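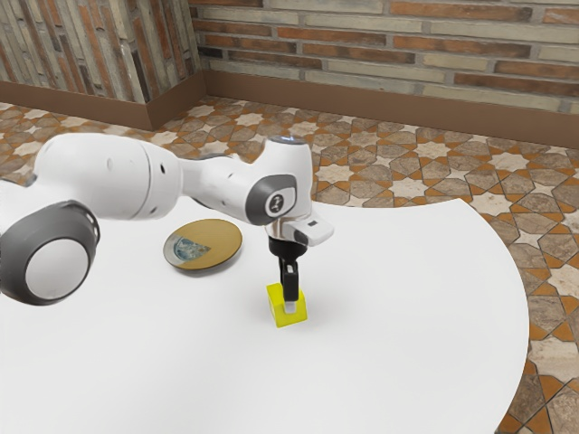 Pick, place, repeat

A week with the Clodness practice kit. Words by Ekaette Mohammed

Seven sessions in and I still can't get the yellow block on the plate every time. Fine. Neither can the software, not with the settings it ships with.

Clodness is a subscription. You pay, you log in, you get a virtual robot arm and a room to use it in. No metal, no crate on the doorstep, no bolting anything to the kitchen worktop. It comes from Clestemness, a small outfit in Salgate that used to do training videos for packing firms. Price is £47 a month, or free for the first 2 weeks if you hand over a card number. Colleges get a better deal. I didn't ask how much better, should of.

Setup. Quick, on a decent machine. Mine isn't decent. First load on Tuesday took long enough to make toast, after that no trouble. The download is big and the progress bar lies.

Then you pick a room. I stuck with the one called Tijani, brick walls, tiled floor with eight-pointed stars all over it, big white table with curvy edges. Somebody had fun with that floor. Odd choice for a robot lesson but I got fond of it, and the busy pattern does give the vision side of the software something to chew on. Plainer rooms are in the menu if you want them.

The basic job is one block, one plate. Get the arm over the block, fingers down, close, lift, carry across, let go. You can drive it yourself with the keyboard (horrid), a game pad (much better) or write a short script. Scripts are where the money's worth is. Change one number, run it again, see what moves. My first go had the gripper closing a good way above the block, very confident, holding nothing. 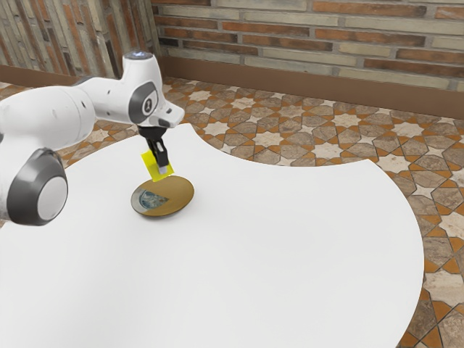

What works, what doesn't

Works: the carry. Tilt the block in the fingers and it stays tilted, you have to deal with that before you let go. Small thing but cheaper kits snap everything square for you and you learn nothing. Restarting is instant too. I logged 3,598 resets over the week, most of them from a script left running overnight, and it only fell over once.

Doesn't: the help pages. Half of them are for the old version. The section on grip force sends you to a button that has moved, and the search box finds it only if you spell it thier way. Sound is awful, turn it off. And there's a cap of 2,000 saved runs per account, after which it quietly bins the oldest. Quietly! Lost most of Tuesday's that way.

Views. You get a room view and a straight-down table view, and you can save stills from either. The top one looks dull, pale grey and not much else, but I ended up using it more. Easier to see how far the block has to travel, and which way it's turned. If the block sits at a slant the wrist has to match it, and from the side I kept guessing wrong.

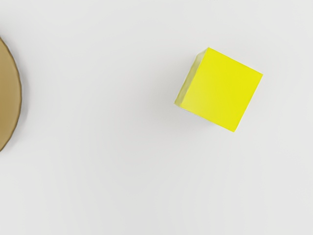

Table view: block at a slant, edge of the plate on the far left.

Who's it for? Teachers, I'd say, and people at work who've been told an arm is coming and would like to make their mistakes first. Hobbyists may baulk at the monthly bill. I would, after the second one. A one-off price has been promised for December, no figure given.

I'm keeping mine till then. Block's still missing the plate one time in five or so, and I want to know why.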